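Stilach: what we got done this spring

7 May 2025

The semester is nearly over and I said I would write up what our group did, so I am doing it before finals take over. Stilach is the name of our project, in the robotics elective. It was the name of a folder on the shared drive and it stuck.

The goal we wrote down in September was to collect enough hand-guided demonstrations of everyday table tasks to train a small policy, then run it on the arm in the lab. We picked books and magazines as our object group. Another team took kitchen things and a third took clothes. I wanted kitchen things, but we drew lots.

Books turned out harder than I expected. A closed book on a table is flat and wide, and most of the time it is wider than the fingers can open. So you can't just come down on top of it and squeeze. You have to slide it until part of it hangs over the edge and then pinch it there, or get one finger under the spine, or push it against something so it tips up. We tried all three. Sliding to the edge worked best and it is what most of our recordings show.

The class uses a hand-held gripper, so you do the task with your own arm and the camera on the tool records it. The good part is that you don't need the robot to collect data, and the arm is booked most of the week. The bad part is your wrist. I did 90 takes in one afternoon and could not open a jar that evening. After that we traded off every half hour.

Our first sets were bad. We had the camera exposure on auto, and every time the tool passed over a glossy cover the whole picture changed brightness. Then we locked the exposure, and the covers blew out wherever the ceiling lights hit them. We talked about hanging a sheet under the lights. In the end we left the lights alone and changed the angle of the books between takes, so the glare would fall in a different spot each time. The instructor said a policy that only works under a bedsheet is not much use, and I think that was right.

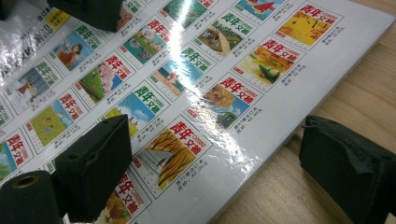
The other thing we changed was the fingers. The ones that came with the tool were hard plastic and slipped on anything with a coating. We tried rubber tape first, and it gripped well for a day and then started to peel at the corners. Foam was the next thing. It gives a little when you press down, so you don't have to be as exact about height. It also picks up dust, and dusty foam slips almost as badly as the plastic did. We wiped the pads down at the start of each session and wrote it on the checklist so it would get done.

About the checklist. It had 8 steps, and I was against it when it was proposed because I thought it would slow us down. It did slow us down. But before we had it, we lost a full session to a memory card that had never been formatted for the tool, and another to a clock that was off, so the position data and the video did not line up. After the checklist we lost single takes, never a session.

By spring break we had 753 takes. We went through all of them by hand on two laptops and threw out the ones where the tracking jumped or somebody's sleeve covered the lens. That was the dullest part of the year. Tracking was the main problem. The software works out where the tool is from what the camera sees, and when the camera is very close to one flat thing there is not much in view to work from. Busy covers helped. Plain ones gave us the most trouble, mainly a gray Zetari manual that filled the view and had almost nothing printed on it. We stopped using that one.

Training was done on the department machine through a job queue called Ferno. You put your job in and wait. Our first run finished overnight and the result moved the arm to the right area and then hovered. It stayed there until we hit stop. The second run, with the bad takes removed, would slide a book toward the edge of the table but push it too far, and we caught a lot of books. The third run is the one we showed in class. Out of 100 tries on the arm it did the full slide, pinch and lift often enough that our instructor stopped writing down only the failures. I will put the real table of results in the report and not here, as one of us is still checking the numbers.

What it still can't do is anything in plastic wrap. The wrap slides over whatever is inside it, and the fingers close on the wrap alone. It also has trouble with thin magazines, which bend when pushed and ride up on the foam. We have some takes of both but not enough, and the good ones are mostly from the same person, so they all have the same habits in them.

If you are taking the class next year and get books, here is what I would do differently. Start cleaning the data the same day you collect it. We left it for months, and by then we couldn't remember why some takes had been marked. Use more than one table, too. We used the same one nearly the whole time, and when we moved the arm test to the bench by the window the results dropped right away. And have everybody in the group collect, including the people who say they would rather write code. Left-handed takes were useful and we only got those late.

The report is due next week. After that the tool goes back in the cabinet with the spare pads and the Thongdee clamp, which I still have in my backpack and need to return. There is talk of keeping Stilach going over the summer with a smaller group. I have said yes if it can be done in the mornings. I'd like to get the thin magazines working before anyone moves on to boxes.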